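Replay drift, part two

Last week I left the replay tool with an unexplained offset between the gripper pose track and the video. The offset is explained now, and it was mine.

Movach stores poses at the rate they arrive and video at 30 fps. My loader matched each video frame to the nearest pose by index after resampling, which is fine until the tracker drops samples. One episode in the August batch is 1790 frames long and has 162 missing poses, most of them in two gaps. After the first gap every later pose was assigned to the wrong frame. The fix was to match on timestamps and refuse to interpolate across anything longer than nine frames. Osian Parry had suggested this in a code review, and I had marked the comment as resolved without doing it.

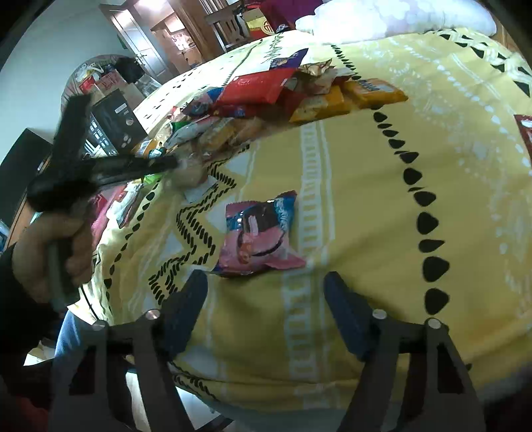

Segmentation is the other half of the problem. With the poses lined up, I went back to the mask stage in Flinumer, where the object proposals are projected onto a support plane before the planner ranks them. A bed is a poor plane to begin with, and the comforter makes it worse: the black zigzags and triangles on pale yellow have stronger edges than most of the packaging, so an edge-based proposal step is a bad choice. The pink and blue pouch between the fingers is the easy case, a single item with cloth on all sides. The heap farther up needs depth, and clear or foil wrapping is where I trust depth least.

For now I run the proposals on depth first and use color only to split regions — the reverse of the Fondora default. It costs about 9 ms more per frame. The ranking weights are still the ones from the Núñez config, untouched.

Still open: the gap limit is a constant in the loader and should be in the episode header. I'll move it on Tuesday and rerun the batch.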